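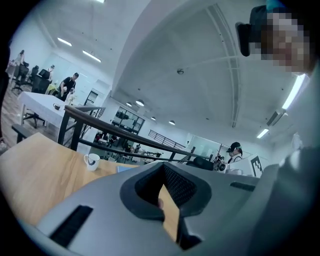
7 January 2004

Hard water series, bench 2. Picking up where the November sheets stop. The descaling runs on the Lambert kettle elements are finished and written up separately; this entry covers tannin film only.

Starting point: the film on tea made with Erkau tap water forms within a few minutes of pouring and breaks into plates when the surface is disturbed. Vusov water, same leaf, same dose, gives almost none. Hardness at Erkau is 300 mg/L as calcium carbonate. Vusov is not yet measured this year, and the old value in the binder has no date on it so I am not using it.

Method as before. 1,000 mL water brought to a full boil, poured over leaf in the glass jug, steeped 4 minutes, strained through the fine steel mesh, left uncovered in the wide dish. Film lifted on a preweighed membrane, rinsed once with distilled, dried in the low oven, weighed after cooling in the desiccator. The rinse is the weak step. Too much and film goes down the sink, too little and dissolved solids stay on the membrane and get counted as film. I have fixed the rinse volume at one full pipette and will not change it again mid-series.

Run A, Erkau untreated: heavy film, iridescent at the edge of the dish, dull in the middle. Membrane clogged partway, had to tilt the dish.
Run B, Erkau through the Clestell cartridge: thin film, patchy, lifted clean.
Run C, Erkau untreated with citric acid added before the boil: no film visible. Liquor noticeably paler. Consistent with the pH drop and does not mean less was extracted. Do not compare color between C and the others.
Run D, distilled: no film. Liquor flat and reddish.

Weights for A and B are on the balance printout, taped inside the back cover. C and D were below what the balance can resolve, entered as nil.

Cartridge condition: the Clestell counter read 1,489 at the start of run B. I don't know whether it counts liters or fill cycles, the leaflet is missing. Either way this is not a new cartridge, and B should be repeated with a fresh one before anybody quotes it. If the resin is near exhaustion the thin film in B is an upper limit on what the cartridge lets through.

Staining: glazed tiles from the same batch, half dipped and air dried between dips. The A tile has a brown tide line that resists a wet cloth and comes off with bicarbonate paste. B has a faint line. C and D clean so far. The stain follows the film and not the strength of the liquor, as far as one set of tiles can show. Worn glaze would take stain differently and I have no worn tiles.

Milk: not tested. It changes the film completely and needs its own blank.

To do
- fresh cartridge, repeat B
- hardness titration on Vusov, two bottles, keep them capped until the day
- check pH probe against the 4 buffer, it was slow to settle on run C
- order membranes, same pore size as last time
- relabel the shelf, distilled and deionized are mixed together again

Left the A tile on the rack undipped to see if the line darkens with standing. Please don't wash it.

2 comments | 0 shares
Back to top | Bench notes may be copied for internal use | Contact: Erkau water lab, front desk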